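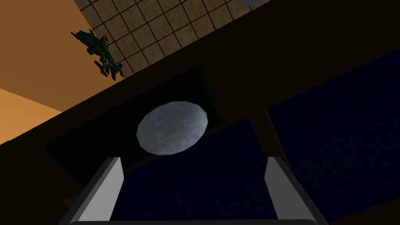 Cullance Hill Climb Results

Every result I could find from the Cullance Hill Climb, typed up into CSV files so people can stop emailing me for scans. If you rode it, you're probably in here. If you rode it and you're not in here, please see the section on missing stuff before you get mad at me!

The climb runs from the grain elevator in Cullance up to the water tower on Mivley Ridge. Riders go off one at a time, a minute apart, and the clock is the only thing you're racing. There have been 40 editions with results that survive in some form, and all of them are in this version.

What's in the folder

results.csv is the big one. It has 1,709 rows, one per rider per year. If somebody rode twice on the same day (a few people did, back when you could pay for a second go) only the faster ride is here, and the slower one is in second_rides.csv.

riders.csv has 911 people, each with an ID number that stays the same from year to year.

editions.csv is one row per race: the date, the weather if somebody wrote it down, which start line was used, and who did the timing.

notes.txt is me grumbling about individual pages. Worth a look if a number seems strange, because I may have already stared at it for an hour.

Columns in results.csv

edition: the race number, counting from the first one. It's a plain number, and it doesn't match the numbers on the old T-shirts, which skipped one.

rider_id: matches riders.csv.

bib: as written. Some are blank. One year used letters.

category: as written on the sheet that year. I didn't clean these up, so "Vets," "Veterans" and "Masters" all show up and they don't all start at the same age.

category_std: my attempt at cleaning them up. Use this one if you're comparing across years.

time_sec: finish time in seconds. Tenths are kept where the sheet had them.

status: OK, DNF, DNS or DQ. Please filter on this! I've already had one person send me a chart where all the DNFs had a time of zero and won.

place: overall place as printed. I didn't recompute it. In a handful of years the printed place and the time don't agree, and I left both alone.

flag: empty for most rows. See the part about flags below.

Where it came from

The older years are from three ring binders that Eleri Llewellyn kept in her hall closet, along with start lists, a couple of hand-drawn course maps and a truly impressive number of raffle tickets. She let me take them home one at a time, and she went through the early names with me at her kitchen table, which is the only reason half of the initials turned into actual people. Thank you, Eleri!

The middle years are from the club newsletter. The later ones are exports from the Dralberg timing boxes the club bought used, and those were easy apart from the clock on one of them being an hour off for a whole season (it didn't change anybody's ride time, only the time of day).

How I put it together

1. Typed each sheet exactly as written, spelling mistakes and all, into its own file. Those are in the raw folder.

2. Typed the hard-to-read ones a second time a week later without looking at the first go, then compared. This was as fun as it sounds.

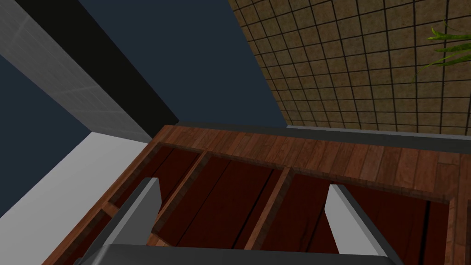
3. Matched names across years. "B. Edwards" and "Bob Edwards" were easy. The Edwards family in general was not, with three generations riding and two of them sharing a first name. I used the age category to split them up and then checked with the family.

4. Changed all the times to seconds with a small script (to_seconds.py, in the scripts folder). It chokes on blank lines, so don't leave any.

5. Compared the winners with the names on the trophy. All but one agreed. The engraver and the results sheet have different winners for edition 12, and I went with the sheet.

Flags

There are 53 flagged rows. The codes are short:

S means smudged, and I picked the digit that made the most sense with the riders before and after.

N means I'm not certain who the rider is.

C means the time comes from a newspaper clipping and there's no sheet behind it.

If you want to be strict, drop everything with a flag. The course record isn't one of them, so you won't upset anyone.

Two start lines

Please read this part even if you skip the rest. The start moved downhill when the county rebuilt the intersection, which made the course longer. Editions 1 to 22 use the old start and everything after that uses the new one. You can't put a time from one next to a time from the other and say who was faster, and I haven't made any kind of conversion. People ask me for one every year. I don't have the nerve.

Missing stuff

Two races were run with the results lost completely, and they aren't counted in the editions here. Junior results are thin before the newsletter years. Tandems are missing all over the place, sorry. If you've got a results sheet in a drawer, a phone picture is fine, just get the whole page in.

Privacy

There are no addresses, birth dates or phone numbers in any of the files, even though some of the old sheets had them. Want your name taken out? Tell me and I'll swap it for your rider ID, no questions.

Using it

Go ahead, for whatever you like. A mention of the Cullance club would be nice. If you find a mistake, send me the edition and the bib number and I'll go check the binder.

Version notes

1.2, March 2025: added the second rides file, fixed four names, put the missing tandem back in edition 31.

1.1: category_std added.

1.0: first version, put up the week after the June race. Had a typo in the file name, so if your copy says "resluts" please get a new one.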